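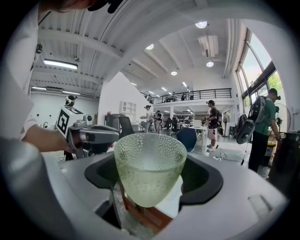 I've been meaning to write about glasses for months, and a message from Lihua Yuan (hello Lihua!) finally pushed me into it. She's just moved into the flat above the bakery in Romden and wanted to know whether she should buy a matching set or pick things up as she goes. Well, you know me, I'm firmly on the side of picking things up. I've gone completely soft on bobbly glass this winter, the sort with little raised dimples all over, and a pale green one like this is just my thing – a wide round rim, narrower at the foot, and that frosty, yellowy tint when the light comes through. I'd happily put it next to plain tumblers and not worry about anything matching.

My own shelf began with 2 amber ones from the Wiltarska market in November, and then Yulan Du gave me a smoky grey one she'd never got on with (too heavy, she said, I love it). They get used for everything: squash, toothbrushes, snowdrops, the last bit of a rice pudding. If you're buying second-hand, run a fingertip round the rim before you pay, and hold the glass up to a window to look for cracks. Dimples do hide them! For cleaning I use a soft old toothbrush and warm soapy water, and a splash of vinegar if they've gone cloudy.

One more thing for Lihua, who asked about sizes. Mine hold 300 ml, perfect for water and a bit mean for a milkshake. Esari on the high street had some tall ones last time I looked, on the bottom shelf behind the jugs, so do have a rummage – and if you spot any in blue, please put one aside for me!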